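Replacing the door handle on a Jamard fridge freezer, adhesive or mechanical?

Forum: Appliance Repair > Refrigeration
Started by plinth_and_kick

plinth_and_kick
Joined: June
Posts: 12

Fridge freezer is a Jamard, the tall one with the separate freezer door at the bottom. The handle on the upper door has sheared at the lower fixing. The upper fixing is sound. The handle is a hollow moulding with a screw boss at each end, and the screws go in from behind through the door skin, under the gasket.

Options as I see them:

1. Glue the lower boss back on with two-part epoxy.
2. Drill through and fit a longer machine screw with a washer.
3. Replace the handle. Tostton list a pattern part but I can't find the hole spacing anywhere on their site.

I would like to avoid drilling the door if possible. Has anyone done option 1 and had it last?

coldside57
Posts: 1,000

Option 1 won't last. The handle is almost certainly ABS, and epoxy sits on ABS without biting into it. The load on a fridge handle is a peel load at the lower fixing, the worst case for any rigid glue. Each opening pulls against the suction of the gasket, and the seal is strongest just after the door has been shut.

Go for option 3. Measure centre to centre on the screw holes and ring Tostton. They answer the phone on Friday mornings if you are lucky.

K. Bielecka

I disagree with coldside57 on the glue. Epoxy is the wrong product, but solvent cement made for ABS is a different thing altogether. It softens both faces and they fuse. I repaired a handle this way on a Tedach larder fridge and the joint is still sound.

The method matters more than the product. Clean both faces with isopropyl alcohol and leave them to dry. Apply the cement to both sides, close the joint and hold it for the time given on the tin. Then leave it alone overnight. People open the door after an hour and blame the cement.

If the moulding is polypropylene, none of this applies and you will have to replace it. Look for the moulding mark on the inside face. It will say >ABS< or >PP<.

Ksawery Bielecka

coldside57

Solvent cement on a clean break, fine. The original post says sheared at the fixing, so part of the boss is probably still held by the screw and crushed. You can't fuse a face that isn't there.

plinth_and_kick

No moulding mark that I can find, and coldside57 is right that the boss is in bits. I've been sorting through what might be usable before I order anything.
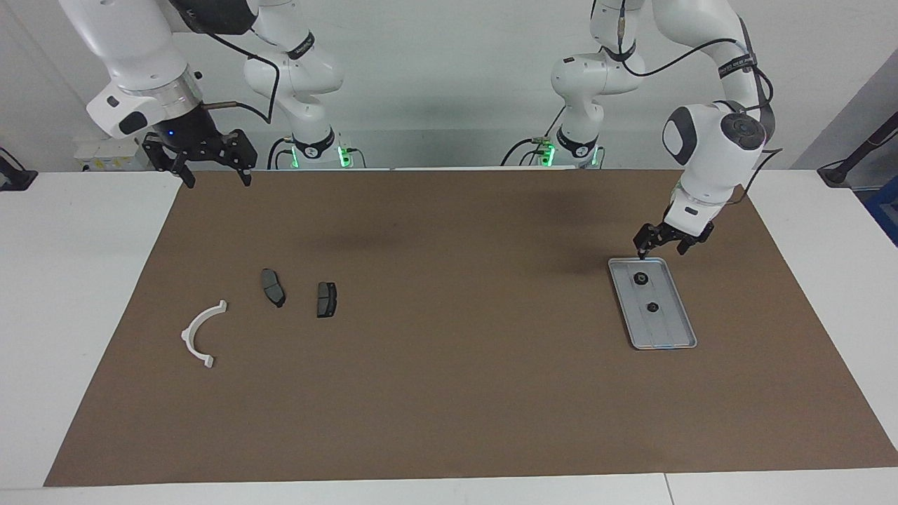

White curved piece on the left, squared tab at each end.

Does anyone know whether tabs of that sort can be made to take a screw from behind, or is it a clip-in fixing only?

hinge_side_left

Depends on the wall thickness. As a rule, a squared tab is there to locate the part or to clip into a slot, and a screwed handle has a round boss with a pilot hole moulded in. You can't tell the thickness from a photo, so put a pair of calipers on it.

If there are less than 2 mm of plastic either side of the screw I wouldn't bother. It will split when you tighten it, or later when the kitchen gets cold.

One more point. Check the door gasket before you spend money on a handle. A handle usually fails from the effort needed to open the door, and a sticky gasket or a blocked pressure vent puts that effort up a lot. Warm water and washing-up liquid on the seal, dry it, then a thin wipe of silicone grease on the hinge side.

K. Bielecka

Agreed on the gasket. I would add levelling. If the cabinet leans forward the door drags on the lower hinge and the user pulls harder at the bottom of the handle. Wind the front feet out until the door swings shut by itself from half open.

marl_pit

I used to live in Abu Hammour and everyone's handles went there. My own view was heat and sunlight through the kitchen window, the plastic goes chalky and then snaps. Nothing to do with the gasket.

coldside57

UV damage shows as yellowing and fine surface cracks over the whole length. One clean failure at the lower fixing with the rest sound is a load failure. Both happen, but they look different.

plinth_and_kick

No yellowing. The gasket was filthy along the bottom edge, and the cabinet was leaning forward. Both sorted this evening.

Holes on the door are 57 mm apart at the top bracket. I'll ring Tostton with that and the overall length, and I've taken the rest of the handle off in the meantime — opening it by the edge of the door is no trouble now the seal is clean.

hinge_side_left

Put tape over the screw holes while the handle is off. Damp air gets into the foam otherwise.

plinth_and_kick

Taped. Will post the part number when I have it.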